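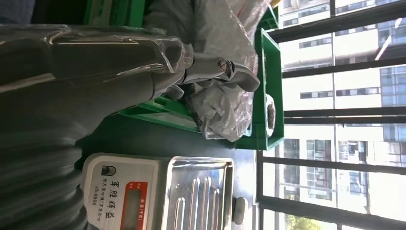
What does the Heywood kit cost us per station over the April quote?
Nothing extra on hardware; the service plan adds 30 a month.

11th October, bench log, Heywood pick-and-weigh kit (supplier Ciletti)

Film cover over the gripper body, jaws left bare. Product in a thin bag in the green crate, scale alongside. Cover folds are bulky near the jaws. Ask Ciletti for a fitted sleeve, part 1057 in their list.

Jaw force at setting 2 for bagged product. Setting 11 is for rigid packs, do not use it on film.

The scale is a JS-6806. Kit manual only covers the Skasov unit, so the readout link is still open. Lindalva Meireles has the cable pinout and will write to support at Irkemley.

Open: hose routing past the scale housing, want a clip there. Service plan not to be signed before the link is sorted.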